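Replacing the front wheel bearing on my old wagon

I put this job off for most of the winter. The hum started in November, only above 40 miles an hour, and I told myself it was the tires. By January it was there at 30 and my wife could hear it over the radio.
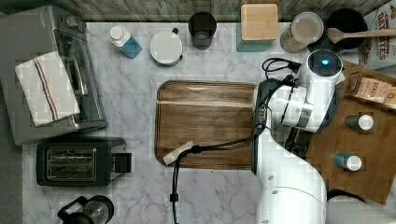

The first thing I did was rotate the tires, which cost me nothing but an hour. The noise did not move. Then I drove out to the empty stretch past the grain elevator and did the swerve test. Steering gently to the left made it louder, and steering to the right made it almost go away. Turning left loads the right side of the car, so I figured the right front.

I jacked it up and checked for play with my hands at twelve and six o'clock. There was none that I could feel. A lot of people stop there and decide the bearing is fine. I put one hand on the coil spring and spun the wheel with the other, and the spring buzzed under my fingers. The left side was smooth. That settled it for me.

My car uses a bolt-on hub assembly, so there is no pressing involved. If yours has a bearing pressed into the knuckle, most of this won't help you and you will want a shop with a press. The Letutero hub was 89 dollars and the dealer wanted 178 for theirs. I bought the Letutero. It came with a new axle nut and the wheel speed sensor already in place with its wire attached. I know some people won't put anything but a dealer part on the front end. The car has a lot of miles on it and I plan to keep it two more years, so I was fine with the cheaper one.

The axle nut is the part to plan around. Break it loose while the tire is still on the ground, with the center cap out and someone standing on the brake. My half-inch breaker bar flexed and did nothing. I borrowed a three-quarter-inch bar from Graciela Acuña down the street, who used to work on delivery trucks, and it came loose on the second try. She also told me to spray the hub bolts the night before. I had not done that, so I sprayed everything, put the car back down and went inside for dinner.

The next morning I had the caliper and rotor off in twenty minutes. Hang the caliper from the spring with a piece of wire. Don't let it dangle on the hose. Three bolts hold the hub from the back of the knuckle, and two of them came out the way they should. The third is tucked behind the axle and I could only get a box wrench on it, an eighth of a turn at a time. That one bolt took longer than the rest of the teardown.

Then the hub would not come out. It had rusted itself into the knuckle, and I hit it with a three-pound hammer until my arm was tired. What worked was threading the old bolts back in partway, setting a socket and extension against one head and hitting that, then moving to the next bolt and going around. It moved a hair each time. If you do it this way, have new bolts on hand, as the old ones will not be pretty. I had to make a trip for mine.

I cleaned the bore with a wire wheel and some emery cloth until I could slide the new hub in by hand. A thin coat of Vumis anti-seize went on the bore, none on the bolt threads. The sensor wire has two clips along its route — copy the old one exactly or it will rub on the tire at full lock.

Torque everything to the numbers in the manual for your own car. I did the axle nut last, with the wheel back on the ground, and staked it. Don't use the old nut again.

The hum is gone. The ABS light came on for the first mile and I thought I had pinched the wire, but I restarted the car and it has stayed off for 400 miles since. I rechecked the lug nuts at 50 miles and one took a little more.

Total was 89 for the hub, 11 for bolts, and whatever a can of penetrating oil costs. The shop on Sokstead Road had quoted me far more than that, and I don't blame them after fighting with that third bolt.

The left side is original and still quiet. I have the second hub sitting on the shelf already. When the weather warms up I'll do that one, and I'll spray the bolts the night before.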